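Home / Boarding / Checklists / Cat wing, monthly walk-through

Plolari Pet Boarding, cat wing
Walked by: Kumiko Sugawara
Month: December
Cats in residence: 24

1. Outer door closes by itself. PASS
Closes with enough force to wake the building, but it closes.

2. Inner door latch. FAIL
Rana, a gray shorthair in pen 9, can open it. She did it twice while I was writing this line. Lever handle to be swapped for a round knob by Monday.

3. Pen latches, all rows. PASS WITH COMMENT
Pen 14 needs a lift and a shove. Genji says it has "character." Please remove the character.

4. Warning cards on pens. FAIL
Musow's card reads "a bit shy." Musow has bitten three of us. Card rewritten in red: two people, long gloves, no baby talk.

5. Bite and scratch log. PASS WITH COMMENT
Up to date as far as entry 559, where Kazuhiro has written "ow" and nothing else. We need the cat, the time, which hand, and whether it was washed.

6. First aid box. FAIL
Saline, gauze and tape present. Antiseptic wipes missing. One was found stuck to the back of the microwave, used for cleaning the microwave.

7. Long gloves, two pairs. PASS
Four gloves, three of them left. I have passed this because they can be worn backward, and I am told they often are.

8. Carriers. PASS WITH COMMENT
Screws tightened on all of them. The blue one with the cracked door is retired, again. Whoever keeps bringing it back from the dumpster, stop.

9. Shelves and climbing posts. PASS
The tall post wobbles under a large cat. Bolted to the wall at 3 p.m., tested by a large cat.

10. Plants. FAIL
Lilies on the front desk, a gift from a grateful owner. Very poisonous to cats, pollen included. Out of the building, desk wiped down.

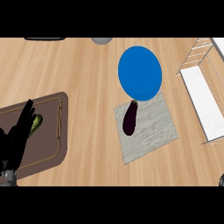
Does a small cat bite need a doctor if it has stopped bleeding?
Wash it with soap and running water, then call the clinic the same day. Cat teeth make narrow, deep holes that close over quickly and trap germs, and hands swell up fast.

11. Vaccination papers. PASS WITH COMMENT
All on file. Folder 752 has been lain on at length by its subject.

12. Quiet room. PASS
Chiyo has moved the radio out. Hissing is down, though she now hums.

Fails to be rechecked by Tzu-hsuan Lau. Bring gloves for item 4.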